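Wumeck abre sus puertas y enseña una casa que no existe

BODBRIDGE, 13/11/2024. La empresa Wumeck celebró su jornada de puertas abiertas con unos 200 visitantes, café abundante y un robot doméstico, Nimri, que trabaja en un hogar simulado por ordenador. El alquiler, de momento, es asequible.
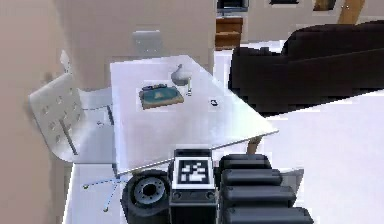 El brazo de Nimri ante la mesa blanca del hogar simulado.

«Empezamos en October con una sola habitación», explicó Dagný Ingvarsson, responsable de la demostración, que pidió perdón por el inglés y siguió en castellano. El catálogo de Wumeck suma ya 482 objetos virtuales, ninguno de los cuales hay que fregar.

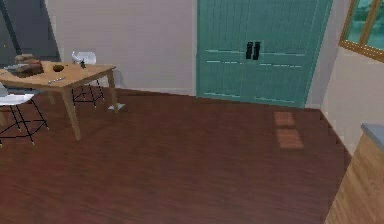 Comedor virtual con armario verdeazulado, mostrado durante la visita.

Kaj Bergmann, concejal, preguntó cuándo sabrá Nimri planchar. Se le respondió que la pregunta era excelente. En los 10 minutos de coloquio también se habló de pasillos y rincones,

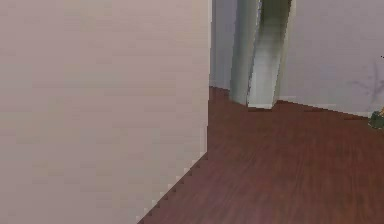
asunto al que Ingvarsson dedicó más tiempo que a las camisas. La próxima visita se anunciará en la web de la empresa.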